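2 min read

Two days at the Suksawat herbal medicine fair

I visited the fair of traditional medicine in Suksawat on December 12, 2019, and I stayed also for the second morning. There were 46 stands in the main hall. Entrance cost 20 baht and the ticket was good for both days.

The opening speech was long, but the talk after it was very good. Kanokwan Yimyam explained how her school teaches massage for stiff shoulders, and she let people from the audience try the hand positions on each other. I learned that I press too hard.
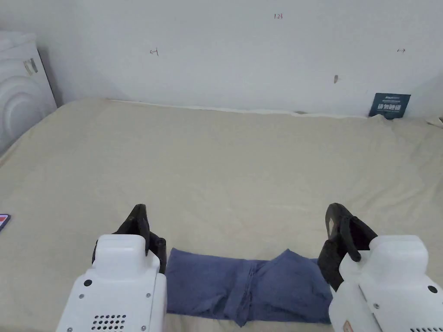 The stands

Most visitors went first to the herbal compress table, where you could smell lemongrass and camphor from far away. The Funer stand had teas for sleep and digestion. I bought one with ginger, and it is a little bitter. At Tendix they showed a small steam cabinet, but the line was too long for me.

The yoga class on the second morning was on the lawn. It was planned for one hour and took almost two. The teacher spoke only Thai, so I followed the woman in front of me.
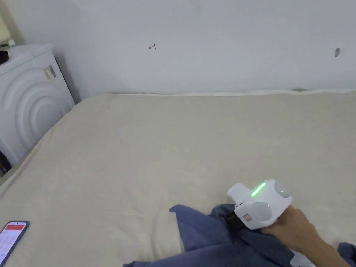

Beige blanket on the bed, white wall behind.

Getting there

Bus 103 stops at the Rorkgate market, and from there you walk ten minutes. Bring water, and some cash for the stands. The next fair is planned for February, in the same hall.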